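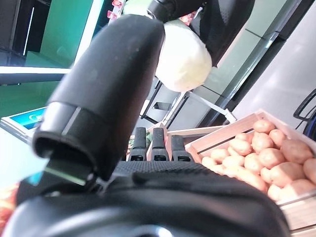
The Long Way to a Good Night's Sleep

Ulla Nieminen has been getting up at 4:30 for so many years that her neighbors on Castillo Street set their coffee makers by her kitchen light. She drives the early bus out of Plevelmont, and for most of her working life she was tired in a way she had simply stopped noticing. "I thought that was what being a grown woman felt like," she told me, pouring a second cup of tea and pushing the cookies in my direction.

What changed things for her was a walk — a plain, slow, after-supper walk, twice around the pond and home again. Her sister-in-law Pacita Sebastian had started going in October, when the evenings were already dark, and wanted company. Ulla went along mostly to be polite, and by the third week she was asleep before the radio show she likes had finished its opening music.

Now, I have read enough about sleep to be wary of any one cure, and so has Tahsin Sikder, who runs the sleep classes at the Moster clinic and has a lovely, patient way of letting you finish your sentence before he disagrees with it. He is all for walking. He would only like people to stop looking for the magic hour. Some of his students do well with a walk after dinner, and others find that anything brisk late in the day leaves them wide awake and cleaning out drawers at midnight. "Try it for two weeks," he says, "and write down when you went and how you slept, and please don't change five other things at once."

He gave me one of his paper diaries, and I kept it faithfully for nine days and then rather less faithfully for the rest. My own trouble, which I had blamed on the mattress, lined up pretty well with the afternoons when I had a large coffee at three. I moved the coffee to the morning and grumbled about it, and I do seem to be sleeping a little longer, though the diary has some gaps I can't account for.

Ulla's walking group has grown to seven, and they still go twice around the pond, unless it's raining hard, in which case they go once and then sit in Pacita's kitchen until somebody yawns.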